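Liltard 日本語事務文書コーパス README

概要
Liltardは、小規模事業所で使われる事務文書の文面を集めた日本語テキストコーパスである。対象は備品の貸出票、引き継ぎメモ、棚卸しの控え、回覧文の4種別で、表記ゆれの正規化と文書種別の分類を主な用途とする。本ファイルは版2の内容を記述する。版1との互換性はない(「変更点」を参照)。

収録内容
documents/ 本文。1文書1ファイル、UTF-8、改行はLF。
labels.tsv 文書ID、種別、収集元コード、行数。
variants.tsv 表記ゆれの対応表。左列が出現形、右列が正規形。
splits/ 学習、検証、評価の3分割。文書IDのみを列挙する。

収集元は44事業所である。1事業所あたりの収録数は200文書を上限とし、超過分は無作為に除外した。分割は事業所単位で行っているため、同じ収集元の文書が複数の分割にまたがることはない。

文書種別
貸出票は品名、数量、貸出先、返却予定の欄を持つものを指す。欄の順序は統一していない。引き継ぎメモは自由記述で、箇条書きと文が混在する。棚卸しの控えには品名の略記が多く、variants.tsvの項目の大半はこの種別に由来する。回覧文は宛名と本文からなり、押印欄は文字列「[印]」に置換した。

品名の表記
文具類の品名は特にゆれが大きい。「ボールペン黒」「黒ボールペン」「BP黒」「ボールペン(黒)」はいずれも同じ正規形にまとめた。色と品名の順序は、正規形では品名を先に置く。軸色とインク色が区別できない記載は、推定せずに原文のまま残し、labels.tsvの備考列にambを付した。収納場所の記載(「机下引出」「デスク引き出し」「引出し」など)も同じ方針で処理している。

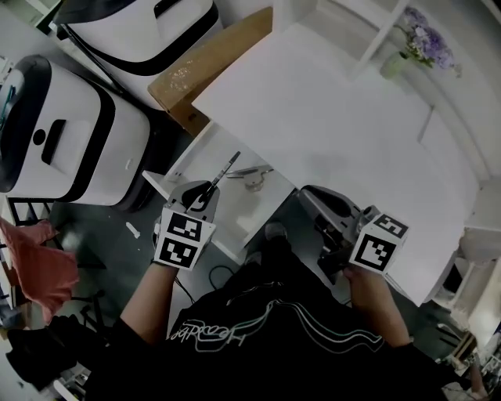
図1 デスクの引き出しと黒色のペン。

数量の単位は「本」「個」「箱」「ケース」を保持し、相互の換算は行っていない。「1箱(10)」のように入数を併記したものは、括弧内を別フィールドに分離した。全角数字は半角に、丸数字は通常の数字に変換した。漢数字は固有の名称に含まれる場合を除き、算用数字に変換した。

前処理
文字の正規化にはNFKCを適用した。ただし「~」と「〜」の統一は独自の規則による。処理順序は次のとおりで、入れ替えると結果が変わる。
1 文字コード変換
2 NFKC正規化
3 匿名化タグの挿入
4 品名の対応付け

匿名化
個人名は<の代わりに全角括弧を用いた【人名】、事業所名は【事業所】、電話番号は【電話】に置換した。同一文書内で複数の人物が現れる場合は【人名A】【人名B】とする。記号の割り当ては文書ごとに独立しており、文書間で対応しない。

注釈
種別ラベルは2名が独立に付与し、不一致はCharito Dumlaoが裁定した。裁定の対象となった文書は、備考列のadjで抽出できる。注釈ツールにはDrakarを使用した。Drakarの書き出し形式は同梱していない。

既知の問題
手書き原本から起こした文書では、長音記号とハイフンの取り違えが残っている。棚卸しの控えの一部で、表の列区切りが空白1字に潰れている。Salazar形式から変換した文書は末尾に空行が入ることがあり、行数の値は空行を含む。回覧文の日付欄は月のみを残して削除したため、前後関係の推定には使えない。

変更点
版2で文書IDの体系を改め、収集元コードを先頭に置いた。版1のIDとの対応表はない。種別「その他」は廃止し、該当文書を除外した。

利用条件
研究目的に限り利用できる。本文の再配布は不可。variants.tsvは単独での再配布を認める。誤りの報告には文書IDと該当行を添えること。次版の受付は12月で締め切る。Clarico側の配布ページに置かれた旧版は更新されない。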